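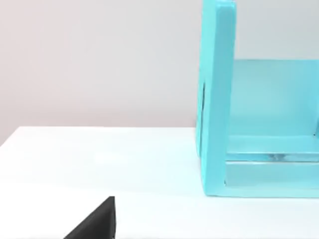
Wrist view, gripper in front of the turquoise open-frame fixture. Simulated render.

Sturia Wrist-View Scene Pack: Gallery

The Sturia scene pack is a set of tabletop environments for testing pick-and-place policies in simulation before any hardware time is booked. It is sold as an add-on to the Skaltari simulator and needs a current license for that product. The base pack contains 100 scene layouts. The extended pack contains 300, with the same objects and a wider spread of lighting and wall colors.

All renders on this page come from the wrist viewpoint, at default settings, with no retouching. Surfaces in the default scenes are kept plain so that contact and occlusion can be checked without clutter. Wall tone, table finish and light direction are set in one text file per scene and can be randomized at load. Fixture position can be locked or varied between episodes.

Object handling is the main change in version 3. Curved bodies now use a finer collision mesh, and patterned textures are mapped separately from the mesh, so a glaze or print can be swapped without touching the physics. Users upgrading from version 2 should rebuild their cached meshes once.

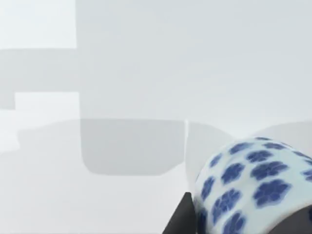
Porcelain jar on its side between the gripper fingers, blue flower pattern. Simulated render.

Costello wrote in after trying the extended pack that the finer meshes were worth the upgrade, but that loading a batch of 1000 episodes took longer than on version 2, and asked whether the old meshes could be kept for early training runs. They can. Set the mesh option to "coarse" in the scene file; both sets are included in the download.

Scene files written for the Rarnirau kit load without conversion, except for custom lights, which must be entered again by hand. A converter for those is planned for August.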